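Drestham Local and World History Forum
Board: Voyages, Trade and Exploration
Thread: Provisions on long sea voyages — how reliable are the printed figures?

Posted by A_Condori (moderator), May 30, 2026

Members are invited to comment on the provisioning figures in the school booklet issued by the Mutiso Trust. The booklet states that a ship with a crew of 124 sailed with 900 casks of water and food. I should be grateful for views on whether this is a sound figure to place before pupils aged ten and eleven.

Amparo Condori

Posted by plonditz_reader

The booklet gives no source for the 900 casks. Casks differed greatly in size, so the number alone tells a pupil very little. I would ask that it be removed until a source is supplied.

Posted by M.Marchand

I must disagree with the previous member. Children understand a cask more readily than a weight or a measure, and the figure gives them a sense of how full the hold was. A short note on cask sizes would meet the objection.

The larger fault lies on the following page, where bread is treated as if it were the same food ashore and afloat. Ship's biscuit was baked hard so that it would keep for months.

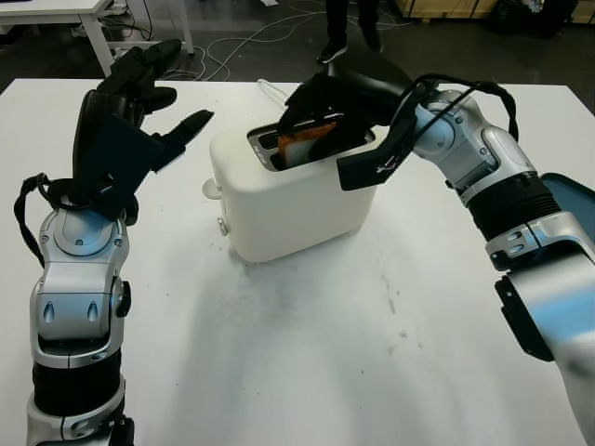

It was commonly soaked in water or broth before it was eaten, and damp and weevils spoiled a good deal of it. The booklet passes over all this in one line and gives a full page to flags.

Mackenzie Marchand

Posted by tandance_archive

The page on flags was requested by teachers and has been well received. I do accept the point on biscuit. Our copy of the booklet has 20 pages, and there is room on the last one for a paragraph on food.

Posted by plonditz_reader

I have no objection to the extra paragraph. My concern over the casks stands — a note on sizes does not supply a source.

Posted by A_Condori (moderator)

Thank you all. I will write to the Trust on both matters and post its reply in this thread. Members who hold an earlier printing are asked to check whether the cask figure is the same.

Views: 1154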